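Chapter 5
How a Wound Closes

In the village of Kurmont, where I did my first years of practice, the old people had a saying that a cut must "drink, burn and sleep" before it is well. I heard it from a farmer, Baptiste Leclerc, who had opened his palm on a fence wire in April and came to the clinic only when his wife insisted. I repeat his words to my students every year. They are close to the order of events which we will study in this chapter.

In Chapter 2 we looked at the layers of the skin and at the small vessels that feed it. Now we ask what the body does when these layers are broken. The reader should keep in mind that healing is one continuous process. We divide it into stages only for our convenience, and the stages overlap a good deal.

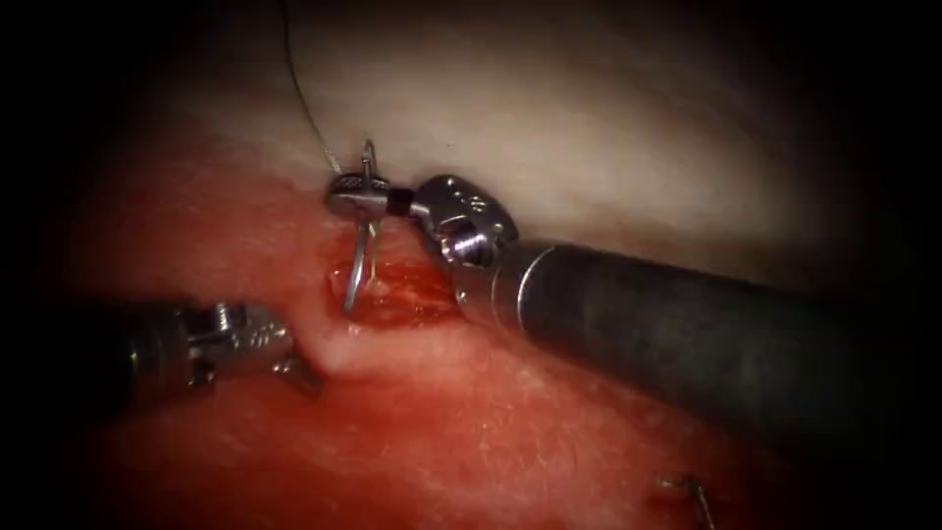 The first stage is the stopping of blood. Within seconds of an injury the damaged vessels become narrow. Platelets, which travel in the blood as small flat bodies, begin to stick to the exposed fibers of the vessel wall and then to each other. The plug they form is weak. It is made stronger by fibrin, a protein that forms a net of fine threads and holds red cells inside it. What we call a clot is this net with everything caught in it.

The clot has a second task that beginners often forget. It is a road. The cells that arrive later will crawl along its threads, and a wound whose clot is washed away again and again will heal slowly.

Inflammation begins while the clot is still forming. The vessels that were narrow become wide, fluid passes through their walls, and the area turns red, warm and swollen. Neutrophils come first and attack bacteria. After them come macrophages, which eat dead cells and send out the signals that call for new tissue.

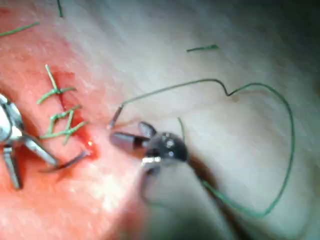

Why does a clean, narrow cut leave a smaller scar than a wide one?
The amount of new tissue needed depends on the size of the gap. When the two edges lie close together, the surface cells have only a short distance to travel and little filling is required. A wide wound must first be filled from the bottom with granulation tissue, and much of this later becomes scar.

The first kind of closing is called healing by primary intention, the second by secondary intention. These terms are old and a little strange in English, but they are used everywhere and the student must know them.
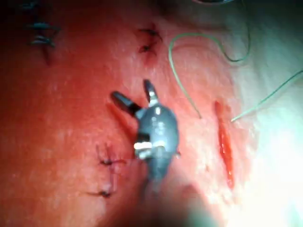

Granulation tissue takes its name from its grainy look. It is rich in new capillaries and bleeds easily when touched. Fibroblasts move into it and lay down collagen, at first a thin and badly ordered type, which will be replaced over many months by a stronger one. Even then the scar does not reach the full strength of healthy skin — a point we will return to in Chapter 8, together with the problem of scars that grow too much.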